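Porumura Kitchen Counters — read me first

Hello, and thank you for stopping by. Porumura is a collection of pictures of kitchen counters in the middle of ordinary use, with the bowls still out and the lids not quite where they belong. It grew out of an older folder of ours called Nandel, which was mostly cupboards and drawers, and people kept writing to ask whether we had anything from the worktop itself. Now we do!

What you get

The release holds 3000 pictures from 16 kitchens. Each kitchen has its own folder, and each folder has a plain text file listing the objects we could name with confidence. There are 199 object names in the full list. We had 198 for the longest time, and then somebody pointed out that we had been filing trivets under coasters, so trivets now have a line of their own.

Dufour is the kitchen most people open first, and I can see why. It has marble and tile, a good deal of bamboo, and a nice spread of containers, so it makes a friendly place to learn how our names work before you move on to the busier folders.

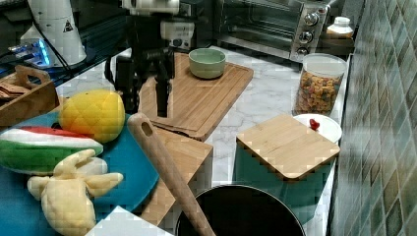
Dufour kitchen, marble counter with cutting board, sage-green bowl and toaster oven.

A few notes on naming, and please bear with me, as this is the part we fussed over most. A lid is listed separately from its container, even when it is sitting right on top, so the square bamboo lid and the teal container under it are two entries. Clear canisters are named for the canister and never for the food. We tried it the other way and spent far too many evenings arguing over pasta and cereal. Anything small that we couldn't settle on, like the little red thing on the white plate, goes in as "small item" with its color.

Colors are everyday words (sage green, teal, gray) and were chosen by eye. If your sage is our mint, we won't be offended — just change it in your copy.

Known gaps

Sinks are thin on the ground, and so are stovetops. Two of the folders have no bowls listed at all. The Drorix kitchen was renamed in December, so older lists may still show it as "galley".

Corrections are very welcome. Send the folder name, the line as it stands and what you think it ought to say, and we'll put it in the next update.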